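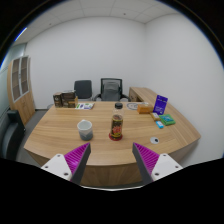
Home About Archive Desk stuff Contact

Clearing the desk (again)

Posted 26th February by the author of Small Room Diary
2 comments | 14 shares

OK quick one, I have to be out the door soon. Spent the morning on the desk at work. The big curved one. I inherited it with the room and I've complained about it on here before, mostly that a desk with a bowed front means you never know where to put anything. Straight edge, you line stuff up. Curved edge, stuff just wanders.

And it wanders. Mug goes down wherever there's a gap. Then a bottle next to the mug. Then the packets pile up over on the right and stay there untill somebody needs the space, and that somebody is always me.

So. Rules I made up last August and then forgot:

Drinks on the left. Food on the right, if there has to be food. Paper at the back. Middle stays clear. Did any of that hold? No. I found a Stundel receipt from August under a pile of paper, so that tells you how long the back corner had been left alone. 1,423 unread emails too but that's a different kind of mess and I'm not dealing with it today.

The mug I'm keeping. It's the pale one with the dark blue-gray bottom that goes up in points like mountains, and it's the only mug I have here that doesn't burn my fingers. It gets a permanent spot. Thinking of a coaster. Had a Saludo one once, cork, it crumbled.

The bottle was harder to place. Tall thing, black cap, dark brown inside, and wherever you stand it you end up reaching around it. Tried it by the cable hole, no good, cables. Tried the back, forgot it was there. Left side for now.

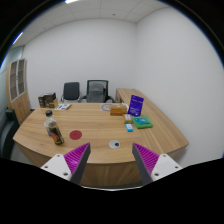
The desk, stickers and all.

About those stickers. I can't leave a sticker alone. The red one, the little white one with the black dot. Every time I sit down the dot one is looking at me like a googly eye. They can stay this week, I don't have the patience to scrape, and last time I used a kitchen knife and regretted it.

Boxes in the back corner are next. I want them gone but they're a decent size for mailing things, so they'll probaly get stacked a bit neater and left. Same with the booklet next to them. I keep meaning to read it. Will not read it.

What I want is some kind of tray for the long part that runs back along the wall. Low, wide, no lid. Zekico had one I liked but it was too deep and I know what I'm like, a deep tray is just a drawer you can see into. Kalteo has a flatter one, it's 800 mm long, might fit, need to measure. If anyone has it, does it slide around on wood? Let me know below.

Ok really have to go. More when the boxes are done.

Filed under: desk, tidying
2 comments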